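Sorting the Block Bins

14 Jul 2021
3 min read
Print | E-mail

The building blocks had been in four cardboard boxes since we moved to Ananthorpe in January, and the bottoms of two of the boxes had given out. I spent most of last weekend moving everything into clear plastic bins with lids.

I used to be a cloth bag person. Bags are fine for carrying blocks and bad for finding one. You end up tipping the whole thing onto the rug, and then the rug is full of blocks until bedtime. With a clear bin I can tell from across the room which color is in it, so I have stopped writing labels.

The bins came from Lendura, the housewares place out past the bypass. They had two kinds. The cheaper one has a lid that snaps down at the corners, and I have broken enough of those to pay a little more for the other.

Sorting was by color only. I tried shape first and gave up after an hour, as there are too many pieces that could go either way. Red was the first bin I started on, and I put tape down on the table to keep the piles apart.
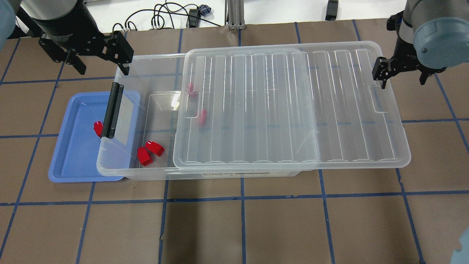 Photo: Zidwood blog

The lid has ridges running across it and a cutout for your hand toward each end. I like being able to push it partway over and still reach in at the open side. When I am only putting away a few strays I don't take it off at all. The shallow blue tray is for pieces I haven't decided on, usually because they need a wash or have tooth marks.

Washing, for anyone who asked after the last post: warm water, dish soap, an old toothbrush for the corners, then a towel overnight. Don't put them away damp. I did that with the yellow ones once and the bin smelled like a pond.

I did count, since the counting was half the reason for doing this. The total was 1,480 blocks, and 661 of those are red. I have no idea why we own so many red ones. A big secondhand set from the Sukprasert shop probably accounts for a lot of them.

The full bins are heavier than I expected. Mine go on the bottom shelf, long side facing out, and I would not stack them more than two high — the lids hold, but small arms can't manage the top one.

Green and white are still in a cardboard box in the hall. I need two more bins and will get them next time I'm out that way.

Contact | © Zidwood | Back to top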